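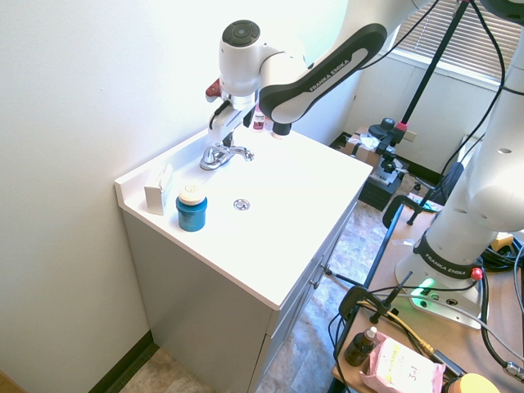 Figure 2. Vanity station, arm over the sink top. Jar and box at the left front.

2.1 Starting a vanity session

Attendants at Firnel sites used to reset every vanity by hand between guests. With the Brernora package the arm does the placing and the attendant sets up, checks and signs off. Allow 12 minutes for the first set-up of a shift.

1. Wipe the sink top and dry it. This stays a hand job.
2. Set out the items on the site list. Stand boxes upright and screw jar lids fully down.
3. Check that the faucet lever is closed.
4. Move chairs and cartons out of the walkway.
5. Step back from the vanity and press Start on the tablet.
6. Watch the first cycle to the end. Later cycles can run while you restock – stay within sight of the arm.

CAUTION: Keep hands off the sink top while a cycle is running. To move an item, press Pause and wait for the arm to stop.

Note: Maximum load at the gripper is 900 grams. Place heavier items by hand and mark them "H" on the list.

2.2 Who does what

The attendant on shift decides whether a vanity is ready. The log records cycles and stops, and it is not used to time staff. If the arm stops twice at the same item, take that item off the list and finish by hand. Tell the shift lead at handover.

Attendants who have not run the station before need 2 supervised shifts. Book these with Felicidad Cruzado (Kisstead) or Lachlan McIver (Paterson). Changes to the site list go to Elspeth Menzies before noon and take effect the next morning.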